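12. September 2026
Redaktion Textiltechnik

Werksbesuch bei Vanard: Maschenware vom Garn bis zur Konfektion

Der Rundgang beginnt im Garnlager. Vanard verarbeitet am Standort Nondura überwiegend gekämmte Baumwolle, dazu kleinere Partien mit Elastananteil. Die Kreuzspulen lagern bei geregelter Luftfeuchte und werden vor dem Aufstecken stichprobenweise auf Feinheit und Drehung geprüft. Abweichende Partien gehen gesperrt zurück an den Spinner.

In der Strickerei laufen Rundstrickmaschinen für Single Jersey und Feinripp. Der Jerseybereich wurde im Mai neu aufgestellt, seither sind die Gänge breiter und die Flusenabsaugung sitzt unter der Decke. Der Lärm ist trotzdem erheblich, Gehörschutz wird am Eingang ausgegeben. Pro Schicht entstehen nach Angaben des Werks 722 kg Rohware. Nadelbrüche meldet ein Fadenwächter, die Ursache sucht das Personal weiterhin von Hand.

Gefärbt wird nicht im Haus, das übernimmt Vieira. Zurück kommt die Ware als offene Bahn, thermofixiert und kompaktiert. Entscheidend ist der Restschrumpf: Vanard lässt in der Länge höchstens 5 Prozent zu, gemessen nach Haushaltswäsche und liegender Trocknung. Bei weißer Ware wird zusätzlich der Weißgrad gegen ein Referenzmuster verglichen — unter Normlicht, in einer Kabine neben dem Wareneingang.

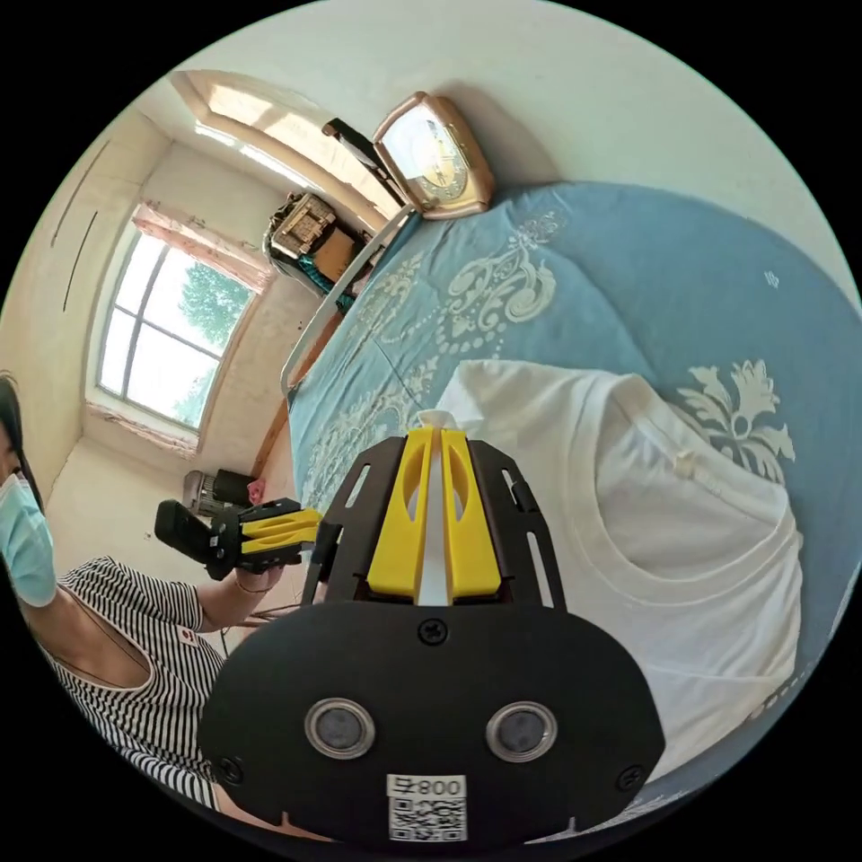
Vor dem Zuschnitt ruht der Stoff, damit sich Spannungen aus dem Wickeln abbauen. Danach wird er auf Legetischen ausgebreitet und mit dem Cutter Stiro geschnitten. Das Schnittbild für ein einfaches T-Shirt umfasst Vorderteil, Rückenteil, zwei Ärmel und den Kragenstreifen. Der Streifen wird quer zur Maschenreihe kontrolliert, weil ein zu fester Kragen sich nach dem Waschen wellt.

Die Näherei arbeitet in Gruppen zu sieben Plätzen. Schulternähte erhalten ein Verstärkungsband, Säume werden mit der Doppelnadel überdeckt. Am Tag des Besuchs lief ein Auftrag über fast 452 Kartons. Die Endkontrolle misst Brustweite und Rückenlänge am flach liegenden Teil, Nacharbeit geht in einen eigenen Wagen.

Nicht zugänglich war das Prüflabor, dort wurde umgebaut. Anmeldung für Fachgruppen schriftlich über das Werk, festes Schuhwerk ist Pflicht.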